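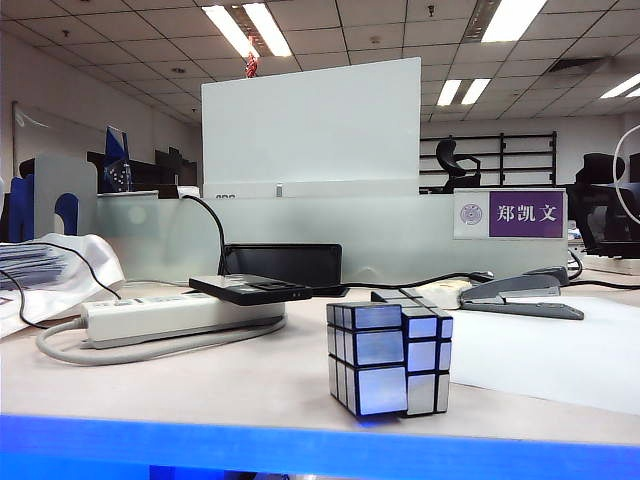 But if everything is switched off at night, why does the meter still move? The question came from the second row at the end of the last lecture, and it is a good place to begin the notes for Unit 6.

## Unit 6: The base load of a household

The base load is the power that a home uses when the people in it are asleep or away. A part of it is wanted: the refrigerator, the router, maybe a pump for the heating. Another part is standby power, for example a television which waits for its remote control.

Please keep two words apart, as they were often mixed up in the first homework. **Power** is measured in watts and tells how fast energy is used. **Energy** is measured in kilowatt-hours and is what we pay for.

### Worked case: the Pumphrey flat

The Pumphrey flat used 2685 kWh in one year. At three in the morning the meter showed a steady load of 50 W.

- Hours in a year: 24 × 365 = 8760
- Energy of the base load: 50 W × 8760 h = 438,000 Wh = 438 kWh
- Share of the yearly use: 438 / 2685 = 0.163, so a little more than 16 percent

We assume here that the load stays the same all year. With a refrigerator this is not quite correct — the compressor goes on and off — so one reading is not enough. Take an average over a whole night.
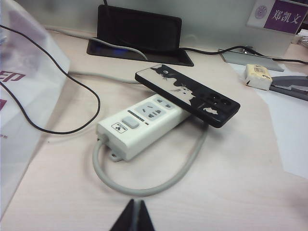

A second way is to measure each device alone with a plug-in meter and add the results. This takes longer, and the sum often comes out lower than the night reading. Usually the reason is a device that was forgotten, such as a doorbell transformer or the clock of the oven. Write the difference in your table as "not found". Do not spread it over the other rows.

### Homework

1. Read your meter before bed and again in the morning. Write down both times.
2. Calculate the average power in watts.
3. Repeat the calculation for the Mirneck house (table on page 14 of the reader). Its freezer is in the garage, and you should say if this changes your answer.

Students who cannot reach their own meter may use the Clorkow data set.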